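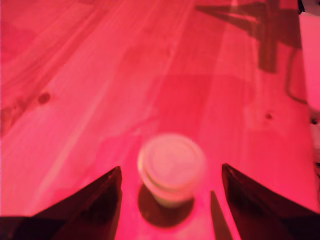
July, 6:40 a.m.

Hygrometer in the back room reads 37 percent, which I don't believe. The one on the landing says higher, and both came out of the same box. I have put them in a sealed tub with a capful of wet salt and will check again tonight. If they disagree after that, the cheaper fix is to throw both out and buy one decent instrument.

Second coat of oil on the offcuts yesterday evening. Pine takes it unevenly. The latewood bands hardly absorb anything and the earlywood drinks it, so the contrast goes up with each coat. I had wanted the opposite. Renu Pathak suggested a thin wash coat of shellac first, cut well down, then oil over a light sanding. I have four strips left and will use two for that and keep two bare as a control.

Knots are still the main problem. The dead ones shrink away from the board and leave a dark ring, and the live ones bleed resin as soon as the room warms up. Sealed one with two coats of shellac and left its neighbor alone. No difference yet, but the weather has been cool and I would expect nothing for several weeks. Marked both on the underside in pencil.

8:15 a.m.

Measured the shelf boards before breakfast. The widest has cupped slightly, bark side hollow, as it should if the faces dried at the same rate. It was stored flat on the floor, so I had assumed the lower face would hold moisture and pull it the other way. Either the gap under it was enough for air to move or the floor is drier than I thought. Put it on stickers with the others and weighted the stack with paving slabs.

Orientation for the glue-up: I am going to alternate the growth rings after all. The argument against is that it gives a washboard surface if the boards move. The argument for is that the panel stays flat overall, and this one will have no frame to hold it. Titilayo Onyeka glues everything heart side up and screws it down hard, and her bench is flatter than mine. Slotted holes for the battens in either case.

1 p.m.

Hardware shop. They no longer carry the Rastogi hide glue, only the Clillen, in a bottle with no date on it. Bought it anyway and ran a test joint on scrap. It stayed open long enough to line things up. Left the joint clamped at 2:10. Will try to break it tomorrow with a mallet and see whether the wood or the glue line goes first.

Also bought 120 and 180 grit. The 180 may be too fine before oil. Past a certain point the surface burnishes and stops taking finish, and I can't tell by touch where that is on softwood.

9:30 p.m.

The two hygrometers now agree within 5 points. Both low against the salt, which should sit near 75. Wrote the offsets on tape and stuck one to each case. With the correction, the back room was in the high forties this morning, so the boards are wetter than I had been telling myself and the glue-up waits.

Weighed the sample strip: 146 grams, down 2 since the last weighing. It needs to hold the same weight for three readings in a row. At the present rate I would guess another couple of weeks.

Back door left on the latch for air. Rain forecast overnight, so I got up again and shut it. Next weighing at 7 a.m., before the kettle goes on in the next room.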